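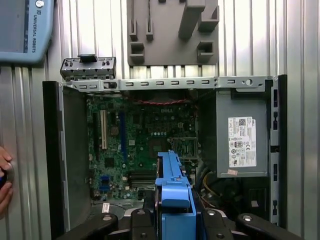 Side panel off, tower on its side. The PCI and PCIe slots are on the left, the power supply is on the right.

Cleaning out an old Dell tower (and checking what's worth keeping)

I've got a soft spot for old office desktops. They turn up at garage sales, on the kerb, in the back of your aunt's wardrobe, and most of them have years left if you just get the dust out and give them a bit more memory. I do mine on a free arvo with a cuppa nearby (not too nearby!).

What I use: a Phillips screwdriver, a soft paintbrush, a can of compressed air, a muffin tray for screws and a torch. I bought a fancy Vuveck anti-static brush back in February for 17 dollars and the old paintbrush still gets more use.

1. Shut it down properly, switch it off at the wall and pull the power cord out. Then hold the power button in for a few seconds. Unplug everything else too, and if you've got a heap of cables, a strip of masking tape on each one saves a lot of muttering later.

2. Lay the tower down and take the side panel off. Some have a latch, some have thumbscrews, some have both and a bit of attitude. Slide the panel back before you try lifting it.

3. Touch bare metal on the case before you poke at anything. I use the chassis rail, the silver one with the slots in it, and I touch it again every time I've wandered off and come back.

4. Take a photo of the cables on your phone. Every single one you plan to move! There's a red and black twisted one along the top of the board in mine, and that's exactly the sort of thing I'd never remember.

5. Dust. Brush gently towards yourself, then short bursts of air, keeping the can upright. Hold fan blades still with a finger so they don't spin up. The vent openings along the edge of the case are worth going over twice, and do it outside if you can, my laundry has only just recovered.

6. Leave the power supply closed. Air through the grille is fine, but don't open the box, it can hold a nasty charge even unplugged. Do copy down what the label says while you can see it, you'll want the wattage if you ever add a graphics card.

7. Check the memory. Push the clips at the end of the slot outwards, lift the stick straight up, and read its sticker before you go shopping. When it goes back in, line up the notch and press until the clips snap. It takes more of a shove than feels polite.

8. Look over the expansion slots. A card that isn't quite seated causes all sorts of weirdness, so I take mine out and put them back while I'm in there.

9. Panel on, cables in, power up. If it beeps at you, go back to the memory first.

The whole job takes me 40 minutes, or 50 if I stop to look things up.

Updated 22nd April: fixed the order of steps 3 and 4.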